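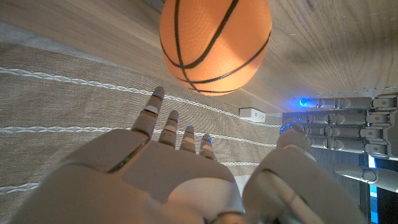 ニコチンパウチ使用者の方へ 聞き取り調査と使用日誌への参加者を募集しています

最終更新日:2026年8月15日

Merex生活習慣調査室では、ニコチンパウチ(口の中に入れて使う、煙の出ない小さな袋の製品)を使っている方、または使うのをやめようとしている方を対象に、聞き取り調査の参加者を募集します。

はじめに申し上げますが、この調査は製品の宣伝ではありません。パウチを使うことをすすめるものでも、使っている方を注意するものでもありません。毎日の生活の中で、どのような時に、どのような気持ちで使っているかを、ご本人の言葉で教えていただくための調査です。

この案内文は、調査室の外国人研究員が日本語で書きました。読みにくいところがありましたら、お許しください。意味がわからない箇所は、申し込みの前にどうぞ遠慮なく質問してください。

調査の背景

私たちは昨年、喫煙経験のある方にオンラインで短いアンケートを行い、2,259名の方から回答をいただきました。その中で、紙巻きたばこからパウチに変えたと答えた方が173名いらっしゃいました。

アンケートには自由に書ける欄があり、そこに多くのことが書かれていました。会議が長いので使い始めた、という方がいます。子どもが生まれてから、家の中で煙を出したくなかったという方もいます。たばこはやめられたが、今度はパウチがやめられなくなった、と書いた方もいました。歯ぐきのことを心配しているけれども、歯科医に話していいのかどうか迷っている、という文もありました。

このような話は、選択肢に丸をつける形の質問では十分に聞くことができません。そのため、今回は人数を少なくして、一人一人の方から長くお話をうかがうことにしました。調査の名前は「Stomevitz調査」といいます。名前に特別な意味はありません。室内で使っていた呼び名が、そのまま正式な名前になりました。

参加していただきたい方

次の条件に全部あてはまる方を募集します。

・申し込みの時点で満20歳以上の方
・現在ニコチンパウチを週に数日以上使っている方、または過去1年以内に使うのをやめた方
・日本語で会話ができる方(母語でなくてもかまいません。私たちも同じです)
・調査の期間中、インターネットにつながるスマートフォンまたはパソコンを使える方

紙巻きたばこ、加熱式たばこを一緒に使っている方も参加できます。パウチだけを使っていて、たばこを吸ったことが一度もない方も参加できます。この点について、以前の募集では書き方があいまいで、何人かの方にご迷惑をおかけしました。今回ははっきりと書いておきます。

参加をご遠慮いただきたい方

・妊娠中の方、授乳中の方
・心臓または血管の病気で、現在治療を受けている方
・医師の指導のもとで禁煙治療を受けている途中の方
・たばこ、ニコチン製品の製造、輸入、販売の仕事をしている方、およびそのご家族

上の病気や治療については、聞き取りの内容が治療の妨げになるおそれがあるため、参加をお断りしています。自分があてはまるかどうかわからない場合は、先に主治医の先生に相談してください。

また、現在ニコチン製品を使っていない方が、この調査に参加するために新しく使い始めることは、絶対にしないでください。申し込みの後でそのことがわかった場合、参加を取り消します。

お願いする内容

参加の期間は、全部で6週間です。内容は聞き取りと使用日誌の2つに分かれています。

(1)聞き取り
期間中に4回、一対一で行います。最初と最後は少し長く、それぞれ90分を予定しています。間の2回はそれぞれ30分です。最初の回だけは、できればBrurnanoの調査室に来ていただきたいのですが、遠くにお住まいの方や、お体の都合がある方は、すべてオンラインでかまいません。

聞き取りでは、使い始めたきっかけ、一日の使い方、家族や職場の人との関係、費用のこと、やめようと思った経験などについてうかがいます。答えたくない質問には「答えません」と言ってくだされば、次の質問に進みます。理由を説明していただく必要はありません。

(2)使用日誌
期間中、毎日一度、専用の記録アプリ「Yin」に短い記録を書いていただきます。書く内容は、その日に使った数、使った場所(家、職場、移動中など)、その時の気分です。慣れれば数分で終わると思います。

書き忘れた日があっても、後から思い出して書かないでください。空白の日は空白のままでけっこうです。以前の調査で、まとめて書いてくださった方がとても多くて、その記録は残念ながら分析に使うことができませんでした。

使う製品の種類や、ニコチンの量を変えていただくことはありません。いつもと同じように生活してください。途中でやめたくなった場合は、もちろんやめていただいて問題ありません。やめた後も、調査には最後まで参加できますし、謝礼の額も変わりません。

日程

調査の開始は10月の前半を予定しています。聞き取りの日時は、お一人ずつ相談して決めます。夜の時間も可能ですので、昼間に仕事をしている方も安心してお申し込みください。ただし、夜9時以降に終わる時間の予約はお受けしていません。

謝礼

聞き取りは1回ごとに、使用日誌は期間の終わりにまとめて、謝礼をお支払いします。支払いは銀行振込です。具体的な金額は、申し込みの後にお送りする説明書に書いてあります。金額を見てから参加を断っていただいても、まったくかまいません。

途中で参加をやめた場合も、終わった聞き取りの分は必ずお支払いします。Brurnanoの調査室に来ていただく場合の交通費は、謝礼とは別にお支払いしますので、領収書または乗車の記録を持ってきてください。タクシーの料金は、お体の事情がある場合を除いて、お支払いできません。

製品の提供や、製品の購入費の補助は行いません。

個人情報について

聞き取りの音声は、許可をいただいた場合だけ録音します。録音を希望しない方の場合は、担当者が手でメモをとります。そのために少し時間が長くなることがあります。

録音した音声は文字に直した後、消去します。文字に直す作業は調査室の中で行い、外部の会社には頼みません。お名前、勤務先、住んでいる町の名前など、ご本人がわかるおそれのある部分は、この時に記号に置きかえます。

報告書では、お話の一部を引用させていただくことがあります。引用する前に、その文をご本人に送って確認をお願いします。載せてほしくない部分があれば、その時に言ってください。

ご家族や勤務先に、私たちから連絡することはありません。調査室からの郵便を希望しない方は、申し込みの時に「メールのみ」を選んでください。郵便を送る場合、封筒には調査の名前を書きません。

申し込みの方法

調査室のホームページにある申し込みフォームに、次のことを書いて送ってください。

・お名前(この段階では、ニックネームでもかまいません)
・年齢
・連絡のとれるメールアドレス
・現在使っているか、やめたか
・たばこを一緒に使っているかどうか
・聞き取りの希望(来室またはオンライン)
・連絡を受けやすい時間

フォームを受け取った後、担当者から確認のメールを送ります。迷惑メールの中に入ってしまうことがよくありますので、一週間たっても届かない場合は、そちらも見てください。

その後、電話またはオンラインで短い確認を行います。条件が合った方には、説明書と同意書をお送りします。同意書に署名をいただいた時から、正式な参加となります。署名の後でも、いつでも参加を取り消すことができます。

申し込みの方が多い場合は、年齢や使用の期間がかたよらないように選ばせていただきます。先に申し込んだ方が有利になることはありませんので、ゆっくり考えてから決めてください。選ばれなかった方にも、結果は必ずメールでお知らせします。

よくいただくご質問

やめる手伝いをしてもらえますか。
申し訳ありませんが、この調査は治療や指導を行うものではありません。やめることについて相談したい方は、禁煙外来のある医療機関や、お近くの保健所に問い合わせてください。

夫婦で参加できますか。
できます。ただし、申し込みは別々にお願いします。聞き取りも一人ずつ行います。お一人の話の内容を、もうお一人に伝えることはありません。

電子たばこだけを使っています。参加できますか。
今回は対象ではありません。電子たばこについての調査は、別に準備をしているところです。

聞き取りの間に、パウチを使ってもいいですか。
オンラインの場合はご自由にどうぞ。調査室では、建物の規則により、ニコチン製品の使用はすべてできません。休憩の時間をとりますので、必要な時は担当者に言ってください。

調査のお金はどこから出ていますか。
Merexの自主研究費だけで行っています。たばこ会社、製薬会社からのお金は受け取っていません。

結果を読むことはできますか。
はい。報告書ができましたら、希望する方全員にお送りします。専門の言葉をできるだけ使わない、短い版も作る予定です。

お問い合わせは、ホームページの問い合わせ欄からお願いします。返事は数日かかることがあります。日本語のほか、英語でも受け付けています。

Merex生活習慣調査室 Stomevitz調査担当

関連する募集・お知らせ

・加熱式たばこと睡眠についてのアンケート(受付終了)
・聞き取り調査の文字起こし担当者の募集(Brurnano勤務、短時間)
・記録アプリ「Yin」 文字の大きさを変えられるようになりました
・禁煙経験者の家族への聞き取り 報告書の短い版を公開しました
・調査室への道順と入口の変更について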